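Search this site Enter keywords Go

Build the boring robot first

By Erzsébet Bíró

Reading time: 2 minutes

Print this article | E-mail to a friend

My vote for the best place to develop a home robot is a kitchen that people are still cooking in. I've had ours, called Buniveck, in mine since October, and I've learned more there than I did in two years at a tidy bench in the Hendent workshop. I love that bench! But it is flat and evenly lit, and everything on it was put there by someone who wanted the robot to do well.

A kitchen couldn't care less. Shiny steel throws the light back at you, a glossy counter doubles every shape near it, and a soft thing left by the sink has a different outline each time you come back. Our first grasping code was 3000 lines long and very sure of itself. It had no idea what to do with a dishcloth.
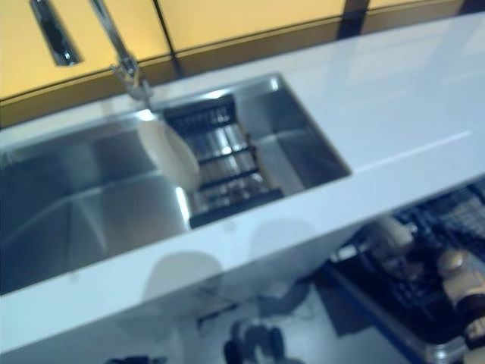
So my argument to anyone starting out is to pick one dull chore and stay with it. Ours is clearing up around the sink. We've logged 3293 attempts, and I still get a thrill reading through the bad ones (my family thinks this is a bit much). A failed grab at a wet cup will teach you about fingers, lighting and timing all in one go, and you can try again before the kettle boils.

People at the workshop tell me a home build can't be measured properly, and they have a point. My light changes by the hour. The Plarnier group keeps its test room at one brightness all year and gets lovely clean graphs out of it. I'd still take my messy ones, if the robot is meant to live with people.

We're rewriting the wrist control now, for the third time, and I plan to try it on the cutlery drawer next.

Print this article | E-mail to a friend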